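Should Your School Buy a Robot Arm?

A robot arm in a catalog always looks busy. It is stacking blocks or handing someone an apple. Then you look at the price, and a grown-up has to decide if your school can afford it. Kids can help with that decision, and you should ask hard questions when you do.

What are you paying for?

Let's use a real shopping list. Tharushi Khan runs the after-school tech club at Koromov School, and in August she asked for prices on an arm called the Galell. The arm by itself cost $3,618. That sounds like the whole bill. Read it again and look for the word "gripper."

It isn't there. A gripper is the part that grabs things, and this one was an extra $800. Without it, you own a very expensive stick that bends. The seller also wanted $70 a month for the software that tells the arm what to do. Over a school year, that grows into a lot of pizza parties.

What can it pick up?

Many grippers have two stiff fingers that open and close. They don't have skin like yours, and a plain one can't feel that a grape is squishy. Before you believe a list of "over a hundred uses," write down the things in your own classroom you want moved. Crayons? Library books? Wet paintbrushes? Ask about each one. If the seller says "it should work," put a question mark next to it.

Try before you buy

You can test a lot of ideas on a computer first. In a simulator, the robot and the room are both drawn by software, so a crash costs nothing. The gripper below has its two fingers wide open, with nothing between them but a view of brown tiles.

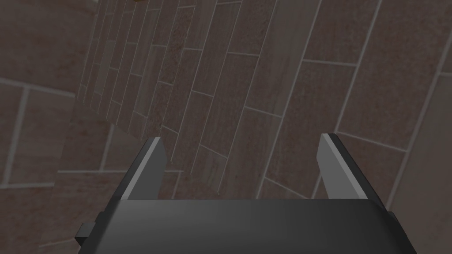 What a simulator leaves out

Floors in a computer don't get sticky. Nobody trips over the power cord. A pretend arm can do a job perfectly and the real one can still drop your pencil case, so treat a good practice run as a maybe.

Damian Sikora, who is ten and in the club, asked the seller to show the real arm picking up his own glue stick. That was a fair thing to ask. The seller offered to send a video. The club is still waiting for a visit.

Questions to bring with you

Does the price include the gripper?
What do we pay every month, and what happens if we stop?
Who fixes it, and how long does that take?
Can 2 kids use it while everyone else watches, or is there a way to share?
Could we borrow one first?
What would we do with the money if we didn't buy it?

Ms. Khan's club hasn't bought the Galell. They are working in a simulator for now and keeping a list of jobs they would want a real arm to do. So far the list is pretty short.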